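Killine had two bakeries until the mill at Berrada closed. Now it has one, and the line starts before 6 in the morning. Most of the 447 people in town buy the same thing – a dark rye loaf that weighs close to two pounds and keeps all week.

The flour comes from Laseo these days, 50 miles by truck. It costs more and takes up water differently, so the dough rests an extra hour.

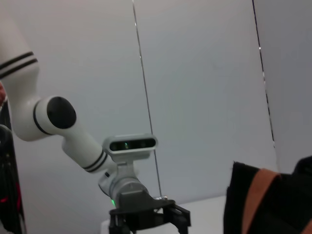
Rye was never an easy crop on this side of the valley. Farmers planted it where wheat failed, mostly on the stony ground above Drerkaser, and sold what they didn't eat. A good year brought in 3,000 bushels.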